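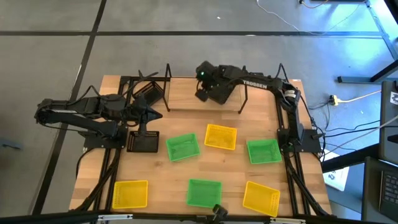

4.2 Collecting demonstrations by remote control

Figure 3. The two-arm table during the basket task. Yellow, green and black baskets share the work area, and both grippers are over the far half of the table.

We now turn to the part of the project we enjoyed most, which was teaching the task by hand. Every demonstration in the Gullov set was recorded by an operator who steered both follower arms through a pair of lighter leader arms, joint for joint. No path was scripted. The operator reaches, the follower reaches, and what gets stored is the joint positions, the gripper openings and the camera streams.

The task is to sort and stack baskets by color on the low stand at the far center of the table (Figure 3). It sounds easy and it is wonderfully hard! A perforated basket gives the fingers plenty of places to catch, a rim can be gripped well or badly, and a basket that starts out rotated has to be straightened somewhere along the way. Operators found their own answers to this. Some turned the wrist before closing on the rim, while others nudged the basket square with one arm and lifted it with the other. We kept both styles in the data, and Section 5 shows that the policy learned to pick between them.

Each operator practiced for 20 minutes before any recording counted. Starting layouts were drawn at random by Jerkitz, our small layout tool, which gives a position and a turn for every basket and leaves the table to be set by a second person. We asked for 100 demonstrations per layout family and let operators stop an episode whenever they felt it had gone wrong. Stopped episodes were not deleted. They went into a separate pool of 277 recoveries and failures, and this pool turned out to be a real treat for training the correction head described in Section 4.4.

The full set holds 2971 episodes. Compared with the Sakix recordings we started from, which used one arm and a fixed starting pose, the new ones are much less tidy – arms cross over the middle, pauses vary, and the same layout can be solved in very different orders. We were delighted to see how little of this had to be cleaned up. Pauses longer than two seconds were trimmed, the streams were brought to a common clock with Mabuza, and nothing else was changed before training.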